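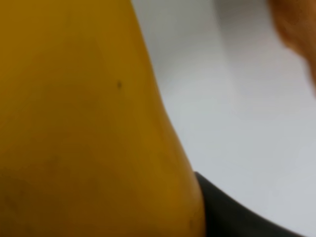

Wrist camera view: black gripper finger against the side of a yellow fruit.

Hatix Tirnodura teaching kit

The Tirnodura is a hand-held controller and wrist camera set for showing a robot arm a task by remote control. The operator moves the handset, the arm follows, and each run is saved with the camera view and the finger positions side by side.

It suits jobs where grip matters, such as picking fruit and vegetables off a table. The trigger is sprung, so the fingers can be closed a little at a time – useful with anything that bruises. Runs can be trimmed or deleted from the handset.

In the box
Handset with wrist strap
Wrist camera and bracket
Pair of black curved fingers
Cable, 73 cm
Power supply, 24 V

Storage: 40 hours of runs
Warranty: 12 months

The bracket fits the Meredith and Bimesari arms. For other arms, please ask before ordering. Spare fingers are sold in pairs. The arm is not included.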